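ブストレック比較試験

ブストレック比較試験(ブストレックひかくしけん、英: Bustoleck)は、ロボットアームの手首に取り付けたカメラの映像だけを入力とし、複数のグリッパと制御器の組み合わせを同一条件で比較するためのシミュレーション試験である。ワークーム社(Werkcombe)の把持技術部門が策定し、同社および協力先の研究室で使用されている。名称は、初期版の計算を行った社内サーバーの呼び名に由来する。

概要

試験は、卓上に置かれた物体に二指グリッパを近づけ、把持し、指定された高さまで持ち上げて保持するまでの一連の動作からなる。物体の種類、置き方、照明の向き、卓面の色は試行ごとに変更される。標準の課題集には298の配置が収められており、各配置についてグリッパの機種と制御器を入れ替えながら試行を行う。

評価の対象は把持の成否だけではない。接近中の指と周囲の物体との接触、把持後の滑り、動作完了までの時間も記録される。保持時間は5秒と定められ、その間に物体が指から外れた場合は失敗として扱われる。制限時間は1試行につき40秒で、超過した試行は打ち切られる。

沿革

ワークーム社では当初、グリッパの選定を実機のみで行っていた。しかし指の交換とカメラの再校正に手間がかかり、機種ごとに試行数がばらつくため、結果を並べて論じることが難しかった。試験の原案をまとめたのは、同社の技術者ハルフダン・エスタゴー(Halfdan Østergaard)である。原案は円柱と直方体だけを対象とした簡素なもので、照明も固定されていた。

第2版で日用品を模した物体が加わり、第3版で影の計算が導入された。影の導入は制御器の成績を大きく変えた。第2版で上位にあった制御器のうち、輪郭の検出に色の差を用いるものは、卓面に落ちた影を物体と取り違える例が多く、第3版では順位を下げている。現行の第4版は10月に公開され、課題集の配置数はこの版で現在の値となった。

構成

グリッパ

比較の対象となるグリッパは、主にハーイェク型(Hájek)とクロウ型(Kullow)の二つである。ハーイェク型はリンク機構によって指を開閉する方式で、指先のパッドが対象の面に沿って傾く。クロウ型は直動式で、左右の指が平行を保ったまま移動する。前者は形の不規則な物体に、後者は薄い物体や平らな面をもつ物体に適するとされる。

試験では両者の最大開き幅を揃えず、各機種の仕様のまま用いる。開き幅を揃えた場合の結果は参考値として別表に示される。

カメラ

カメラはグリッパの根元側に固定され、指先の方向を向く。画面には常に指の一部が映り込むため、制御器は対象物と自らの指を区別しなければならない。第1版では卓の脇に置いた固定カメラも併用していたが、第2版以降は手首カメラのみとなった。

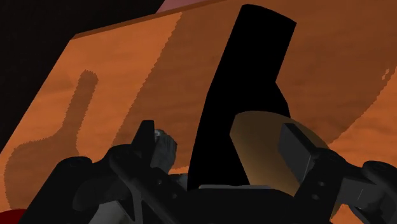

シミュレーション内の手首カメラ映像。左右の指の間に黒い縦長の物体が立ち、橙色の面には瓶に似た形の影が落ちている。

手首カメラの映像では、対象に近づくほど指が視野を占める割合が大きくなり、奥にある物体が指に隠れることも多い。カメラの傾きによって卓面や背後の板が斜めに映るため、画面内の上下を重力の方向とみなす制御器は姿勢の推定を誤りやすい。また、暗い色の物体が影の中にある場合は表面の凹凸がほとんど写らず、輪郭のみから把持位置を決めることになる。こうした条件は課題集の中で「低情報配置」と呼ばれ、別に集計される。

制御器

制御器は、画像から把持位置を一度だけ計算して動作する開ループ方式と、接近中も画像を取得し続けて軌道を修正する閉ループ方式に分けられる。いずれの方式でも、入力として許されるのは手首カメラの画像、関節角、指の開き幅に限られる。物体の三次元形状や正確な位置を参照することは認められていない。

結果

第4版の公開時に示された集計は、1,972回の試行に基づく。全体の成功率ではハーイェク型と閉ループ方式の組み合わせが最も高かった。一方、薄い板状の物体に限ればクロウ型が上回り、動作時間も短かった。開ループ方式は通常の配置では閉ループ方式と大差がなかったが、低情報配置では両機種とも成績が低下した。

失敗の原因として最も多く記録されたのは、指先が物体の上部に触れて倒すものである。次いで、隣接する物体との接触による打ち切りが多い。後者は開き幅の大きいハーイェク型に目立ち、接近の途中まで指を狭めておく設定により減少したと報告されている。

評価と課題

同じ配置を何度でも再現できる点は、実機試験を補うものとして協力先から評価されている。これに対し、影の境界が階段状に描画されることや、パッドの摩擦を単一の係数で表していることは、実機との差を生む要因として指摘されてきた。エスタゴーも公開時の技術資料で、摩擦の扱いが粗いことを認め、柔らかいパッドを用いる機種の評価には適さないと述べている。

次版では描画の解像度を上げるほか、カメラの取り付け位置を可変とする案が検討されている。三指グリッパの追加については、指の映り込みの条件が二指の場合と大きく異なることから、別の課題集とする方針である。

関連項目

マニピュレータ
エンドエフェクタ
ビジュアルサーボ
把持計画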